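Wukthorpe Moves Small-Parts Sorting to Yellow-Bin Layout

BRUMLEY — Wukthorpe, a processor of surplus electrical and electromechanical components, has changed the way loose parts are sorted at its Brumley facility. Beginning in September, all mixed small-parts lots received at the site are divided into open yellow plastic bins at the bench before they go to test. The layout replaces the divided drawers used there previously.

The change applies to wire harnesses, small motors, solenoids, bare circuit boards and short cable assemblies. Larger items, including transformers and complete power supplies, continue to be handled on the existing line.

Lots covered by the new procedure typically arrive unsorted from equipment teardown. Wire is the most time-consuming category. Twisted pairs separate at the cut end, form loops and catch on neighboring parts, and a bundle must be freed before its length and end condition can be recorded. Under the new procedure, wire is removed from a lot first and laid out alone on the bin floor, where blue and white strands can be told apart against the yellow plastic.

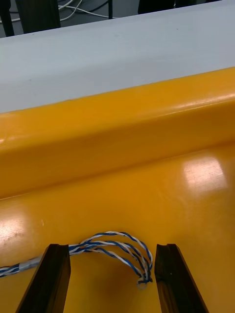 Bin Specification

The bins are smooth molded plastic with raised rims and no internal dividers. Wukthorpe selected an open floor so that a part can be turned, uncoiled and read in place. The company ordered 192 bins from Myklebust for the Brumley site. Of these, 173 are assigned to benches and the remainder are held as spares.

Parts are placed in a bin in a single layer. Harnesses are laid in an open curve with the conductors visible along their full length, and are not coiled or tied until the record is complete. Conductor colors are entered in the order in which they leave the connector or cut end. Striped insulation is entered with both colors, base color first.
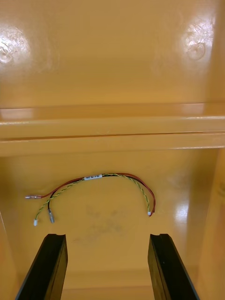 Wire harness with red, black, and green-and-yellow conductors on a bin floor.

Bench Arrangement

Each sorting bench has a white top. Yellow bins are placed along the left and right sides, and a shallow stainless-steel tray sits between them at the front of the bench. The tray is lined with white paper. The liner is changed between lots so that strands and metal fragments are not carried from one customer's material to the next.

Small motors are kept with their leads attached, including any connector. Leads are not trimmed at this stage, even where insulation damage is found. Braided and twisted cables are assigned a bin of their own

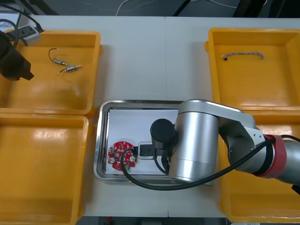
and are not combined with motors, whose thin leads tangle easily with other wire. An empty bin is left on the bench whenever a lot allows it, for parts that cannot be classified on first inspection. These are reviewed at the end of the lot by a second sorter.

"Most of the damage we recorded in the past was done during sorting, when somebody pulled a lead out of a drawer," said Rocío Arriaga, operations manager at Wukthorpe. "With an open bin you lift the part straight up. We expect to write off fewer motors and solenoids for broken leads, and we will check that against test results from the first 300 lots."

Solenoids and Circuit Boards

Solenoids are recorded by body type, plunger, spring and connector. Where a printed label is present, the unit is turned label side up before it is logged. Circuit boards are kept in a separate bin from solenoids and other metal-bodied parts, which can scratch the board surface. The two bins may stand edge to edge. 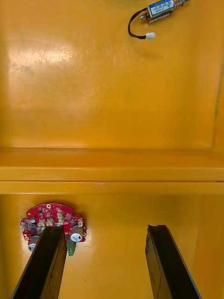

By Rocío Arriaga, Operations, Wukthorpe

Availability

Customers do not need to change how they pack or label shipments. Lots received before the September changeover will be completed under the earlier procedure and reported on the earlier form. The revised form lists 389 part codes and adds separate fields for lead condition and connector type.

The Kovthorpe site will continue to use divided drawers until its benches are replaced. Customers shipping to Kovthorpe may request transfer of a small-parts lot to Brumley when booking. Transferred lots are collected on Monday.

Copies of the revised form and the list of part codes are available from the Brumley receiving office.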